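Sealing a Marble Countertop
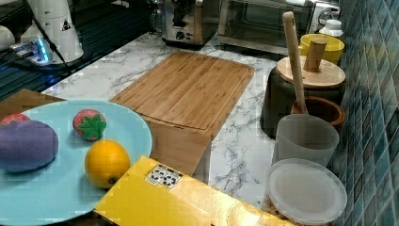

Marble is a calcium carbonate stone, and an unsealed slab absorbs oil, wine and fruit juice within minutes. A penetrating sealer fills the pores below the surface and slows absorption. It does not stop etching, the dull mark acid leaves on the polish. White marble with gray veins shows oil stains most clearly in the pale areas between the veins, so test there. Keep cut citrus on a plate, like the light blue one with the round yellow-orange fruit near its rim.

Test first. Put 3 drops of water on the stone and wait ten minutes. If the spot darkens, the stone needs sealer.

Clear the counter and wash it with pH-neutral cleaner. Let it dry overnight - longer in January if the kitchen is unheated.

Apply the sealer with a lint-free cloth, working in sections two feet wide. Wipe off all residue before it hazes. Wait two hours and apply the second coat the same way.

Keep the surface dry for a full day, then repeat the water test.

Joelle Khoury, Favdale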